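How to cite a cuneiform tablet in a regional history paper

Last revised October 21, 2018

These notes cover references to clay tablets and rock inscriptions in papers on the early history of highland Anatolia and the southern Caucasus. They follow the conventions of the Talpur handbook, with the changes made for the Woditine series. Papers on later periods should use the manuscript guide instead.

1. Find the museum number

Every tablet has at least two numbers: the one given on the dig and the one given by the museum. Use the museum number first. Put the dig number in brackets after it, and only at the first mention. If a tablet was joined from several fragments, give all the numbers with plus signs between them, lowest number first.

Example: Lutov 3121 + 4000 (dig no. 200).

2. Name the edition

A museum number identifies the object. It does not tell the reader which reading of the signs you rely on. Add the edition in short form, then the column in Roman numerals and the line in ordinary figures. Where the column is lost, write "obv." or "rev." and the line number alone.

Older editions often number the lines from the first preserved line and later ones from the estimated top of the tablet. The two counts may differ by as many as 30 lines. State which count you follow in the first footnote.

3. Write out place names

Copy the name as it stands in the edition, with hyphens between the signs and marks of damage left in. Give the normalised form after it. Do not replace either with a modern name, even where the match is widely accepted. A proposed match belongs in the discussion, with its own reference.

Type the references straight into the working file while the edition is open. Reading rooms differ in how many desks have mains sockets, so check before a long session.

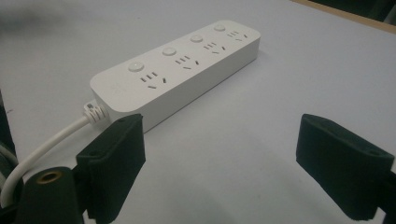
White power strip with four socket groups and a button for each.

4. Separate reading from restoration

Signs that are fully lost go in square brackets. Signs that are partly visible go in half brackets. If the restoration is your own, say so in the footnote and name the parallel passage. A people or country name that rests wholly on a restoration should not be used as evidence for a border or a date.

5. Give the date of the text, then the date of the copy

Many annals survive only in later copies. Write the reign to which the text refers, a semicolon, and the period of the script. If the script has not been dated, write "script undated".

6. Check against the Fudia list

The Fudia list of joins is reissued each January. Check every number against the latest issue before sending the paper. Fragments that have since been joined must be cited under the joined number, with the old number kept in the index.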